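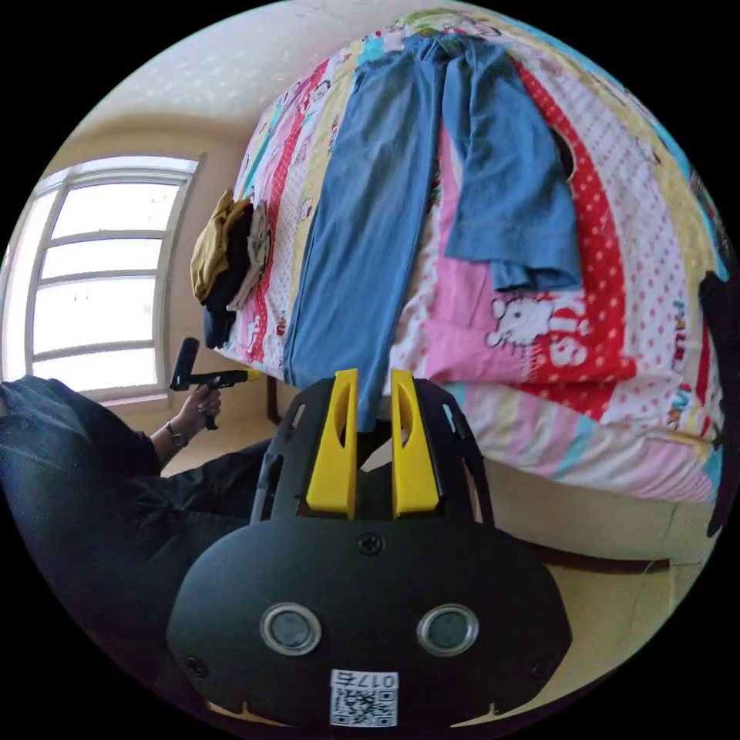 Vastholm dryer stops early, code 102
Status: Closed
Product: Vastholm condenser dryer, bought new in May
Opened by: customer

Problem as reported
The dryer stops well before the end of the Cottons program and shows 102 on the display. The drum light stays on. If I open and close the door it will start again, run for a few minutes and stop with the same code. Jeans and anything with a thick waistband come out damp. T-shirts are usually fine. It did not do this for the first few months.

The dryer is in a closet off the hallway. The washer next to it is a Nuttall and spins at 1,000. The manual lists 102 as "airflow" and says to clean the lint filter, which I do after each load.

Steps tried before opening the ticket
Emptied the water tank. No change.
Washed the lint filter under the tap and let it dry overnight. No change.
Unplugged the dryer for an hour. The code cleared and came back on the next load.
Ran it empty on Timed Dry. It finished without a code.
Ran a half load of shirts. It finished without a code.
Ran a full load of jeans and sweatpants. Code 102 again.

Update from customer
I checked the washer settings as asked. Somebody had left it on the Easy Care spin, which is 700. I set it back to 1,000 and dried the same kind of load. It ran longer this time, almost to the end, then showed 102. Waistbands still damp, legs dry. I have the Vesilska stacking kit fitted but the dryer is on the floor for now, so the kit is only the bottom plate.
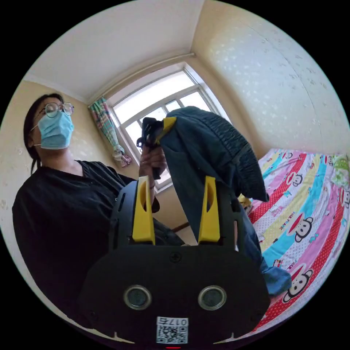 Stukano Support wrote back that the bottom plate was worth a look. On this dryer the air intake is low on the front, and a plate fitted back to front covers part of it. A light load will still finish, but a heavy one can set off 102. Please unplug the dryer, turn the plate so the notched edge faces the door, and clean the second filter behind the lower flap while you are down there.

Update from customer
The plate was on backward. I turned it around. The second filter had a layer of gray lint on it that I had not known to look for, because the quick start sheet only shows the one in the door. Ran jeans and sweatpants on Cottons with the closet door open. No code, and the waistbands were dry.

Ran it again with the closet door shut. No code.

Resolution
Stacking plate refitted, lower filter cleaned. No parts sent. Closed at customer's request.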